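26.04.2026, Fläche Ivum, Bestandsaufnahme vor dem Einräumen

Aufgabe: Regal an der weißen Wand belegen, Beleuchtung prüfen, Position des langen Tisches festlegen. Die Fächer sind alle leer, also die letzte Gelegenheit, ohne Ausräumen zu messen.

Regal: offene Fächer, Fachböden waagerecht, Trennwände senkrecht, außen hell graubraun, Rückwände in wärmerem Braun. Fachböden laut Lieferschein Orow 28 mm. Nachgemessen an der vorderen Kante, passt. Zulässige Last steht im Lieferschein nicht. Im Februar bei Calloway angefragt, Antwort fehlt noch. Bis dahin nur Leichtes in die obere Reihe: Ordner, Leerkartons, Kabelreste. Netzteile und Werkzeug nach unten.

Der lange Tisch steht vor dem Regal. Geht zum Ablegen, beim Einräumen stört er. Die unteren Fächer erreicht man nur von der Seite oder gebückt, mit einer Kiste in der Hand gar nicht. Vorschlag: Tisch so weit von der Regalfront abrücken, dass 600 mm frei bleiben. 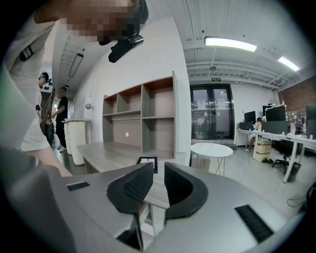 Wenceslao Quintero: 600 reichen zum Durchgehen, aber nicht zum Hocken vor der unteren Reihe. Entweder den Tisch um die halbe Länge nach links oder unten nur Sachen, die man einmal im Quartal braucht. Und bitte vorher klären, ob das Regal an der Wand verschraubt ist.

Verschraubung: von vorn nicht zu erkennen, keine sichtbaren Winkel in den Fächern, die ich abgetastet habe. Gilt bis auf Weiteres als nicht gesichert. Tisch bleibt heute stehen, Variante »nach links« wird mit Klebeband am Boden angerissen.

Nächster Punkt, der Weg zur Treppe. Kartons kommen über die Treppe, einen anderen Zugang für die Anlieferung haben wir auf dieser Seite nicht. Zwischen Treppe und Regal muss der Boden frei bleiben, auch während des Einräumens. Nicht am Treppenfuß zwischenlagern. Der weiße zylindrische Sockel an der Wand kann bleiben, solange nichts daraufgestellt wird. Über ihm sitzt ein kleines weißes Wandgerät, Funktion ungeklärt — nicht überstreichen, nicht zustellen.
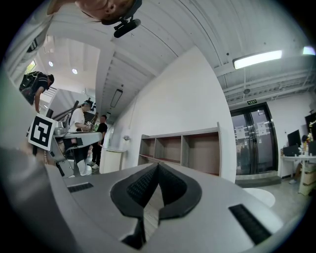 Kisten höchstens zu zweit übereinander tragen lassen wir ebenfalls sein; jede Kiste einzeln, Deckel geschlossen, Beschriftung nach vorn. Etiketten aus dem Callunix-Satz, Schriftgröße groß genug, dass man sie vom Tisch aus lesen kann. Fachnummern von links nach rechts, oben beginnend. Die alte Zählung von unten entfällt.

Belegung, vorläufig:

- oben links: Ordner, Prüfprotokolle
- oben rechts: Leerkartons, Polstermaterial
- unten links: Netzteile, Verlängerungen
- unten rechts: Handwerkzeug, Schraubensortimente
- ein Fach bleibt als Reserve frei, Nummer wird beim Etikettieren festgelegt

Maximale Kistenbreite noch offen. Ich hatte die lichte Weite nur an einem Fach genommen und den Zettel verlegt. Wird wiederholt.
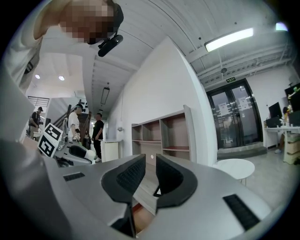
*Nachtrag Beleuchtung — Tobiloba Oyelaran*

Deckenleuchten alle eingeschaltet, auch die beiden runden Einbauleuchten im niedrigeren Deckenteil. Beleuchtungsstärke vor dem Regal in Brusthöhe: bis zu 2000 lx am hellsten Punkt, Tageslicht vom Fenster an der Treppe eingerechnet. Messung abends wiederholen, der Wert sagt ohne Fremdlicht mehr aus. In den Fächern deutlich dunkler, die Rückwände schlucken viel. Weiße Etiketten auf die Vorderkante setzen, an der Rückwand liest man sie schlecht.

Deckenventilator: hängt an der Decke mit den offenen Trägern. Lose Blätter auf dem Tisch beschweren, wenn er läuft. Keine Leiter in seinem Bereich aufstellen, bevor er abgeschaltet ist.
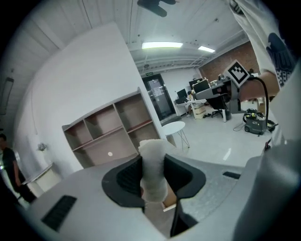

## Offen

- Last pro Fachboden: bei Calloway nachfassen
- Wandverschraubung prüfen, gegebenenfalls drei Winkel setzen
- lichte Weite je Fach messen und eintragen
- Klebebandmarkierung Tisch, Variante links, mit Wenceslao abgehen
- Lichtmessung abends
- Wandgerät über dem Sockel: Hausverwaltung fragen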